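Addo Examination Services is taking applications for paper checkers and mark-entry clerks for the summer exam session. The work is at our Losovura office, second floor, and runs through June. We have 50 places for checkers and a smaller number for clerks.

## What the work is

Checkers read answer books that have already been marked by a teacher. You add up the marks on each page, compare your total with the figure on the cover, and initial the cover sheet if they agree. If they don't, the book goes in the red tray with a query slip. You do not change any marks yourself.

Clerks type the cover totals into Warnora, our results system. Every total is typed by 2 different people. When the two entries differ, a supervisor pulls the book. You won't be placed on a subject that a family member is sitting this year, so please list any on the form.

## Who can apply

- High school diploma or higher
- Comfortable with basic arithmetic without a calculator
- For clerks, steady typing on a number pad
- No paid tutoring of this year's candidates

Retired teachers are welcome. College students can apply if their own finals are over before the session starts. Previous experience with Follov, the system we used before Warnora, is useful for clerks but we train everyone from the start.
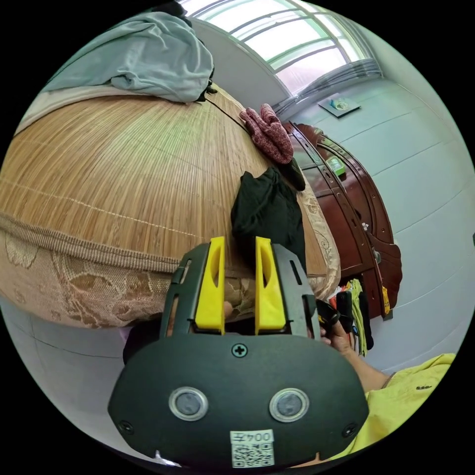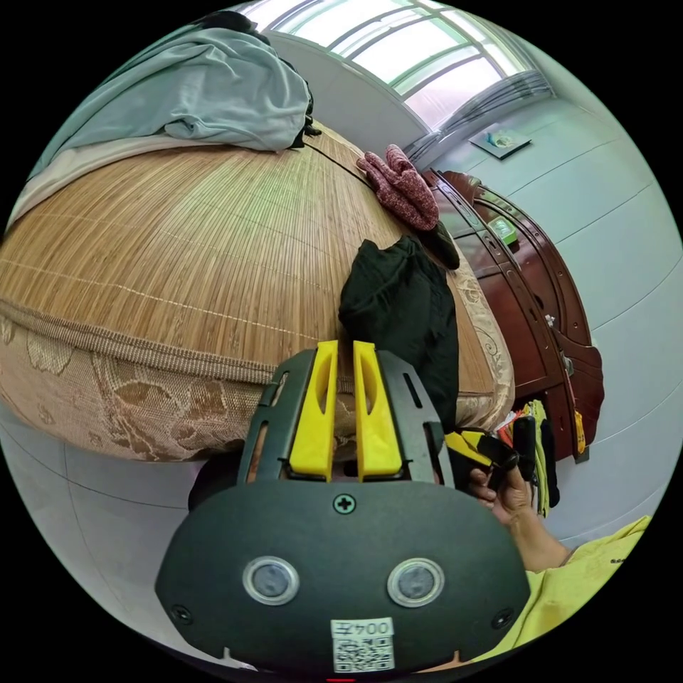

*Hand-held gripper with yellow fingers, both pictures*

## Hours and training

Shifts run from 8:30 a.m. to 1 p.m. or from 1:30 p.m. to 6 p.m. Tell us which you prefer. We can't promise it, and we don't split shifts. Phones stay in the lockers outside the checking room during a shift. Answer books and printed lists never leave the room, including during breaks.

Training is on a Saturday, 9 a.m. to noon, and is paid at the normal rate. It ends with a short test: a stack of sample books with known totals. Checkers need at least 70 percent of the seeded errors to pass. If you miss the mark you can take the test again the same afternoon.

Pay is by the hour and is the same for checkers and clerks. The current rate is on the application form. We pay every second week by bank transfer. There is a bus stop across the street and limited parking behind the building.

## How to apply

Pick up a form at the front desk or ask for one by mail. Return it with a copy of your diploma and a photo ID. We also need one reference from a school, college or past employer. Relatives can't act as references.

Forms go to Hiba Dabbas, Session Staffing, Addo Examination Services, Losovura. Mark the envelope "Checker" or "Clerk." If you want to be considered for both, write both and put your first choice first.

We answer every application by letter. Please don't call the results line about jobs, as the staff there can't see the applications.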